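Cudo cell – gripper setup and upkeep

Gallery maintained by Jyoti Shakya. Last revised 14/10/2026.

The Cudo cell runs one arm with a two-finger parallel gripper. Every change to the hardware is tried first in the Reltex simulator and then repeated on the floor. The notes cover the gripper only. Arm calibration, cabling and the safety circuit have their own pages.

Intervals

The finger pads are inspected every 300 cycles of the drawer routine and replaced in pairs. A single new pad against a worn one shifts the closing point, and the wrist offset then has to be measured again. Guide rails are wiped and greased every 8 weeks with the Pesadham grease from the cell cabinet. No other grease goes on the rails.

Fasteners

Each finger is held by M5 screws, tightened to 6 Nm in two passes. Thread lock is applied sparingly. Colin Rowbotham reworked the finger mounts in March, and drawings older than that show the wrong hole spacing – discard them.

Zeroing

Close the fingers at low force until the pads touch, store that position as zero, then open to the full stroke and compare the reading with the model. A difference of almost 5 counts is accepted. Anything larger means a loose mount or dirt under a pad.

Pictures

1. Simulated view, jaws open

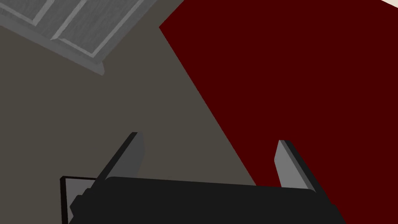

Rendered from above with nothing between the fingers. The lighter gray contact pads face each other across the gap. Pad geometry in the model has to be updated whenever the pad type changes, or the zero check is meaningless.

2. Restoring the model after a pad change
No picture yet. Load the Guerra configuration, enter the new pad thickness for both fingers, and run the open and close test before any routine that makes contact. Save under a new revision number – the old file stays in the archive.

Corrections to the page go to Jyoti Shakya. Questions on the finger mounts go to Colin Rowbotham.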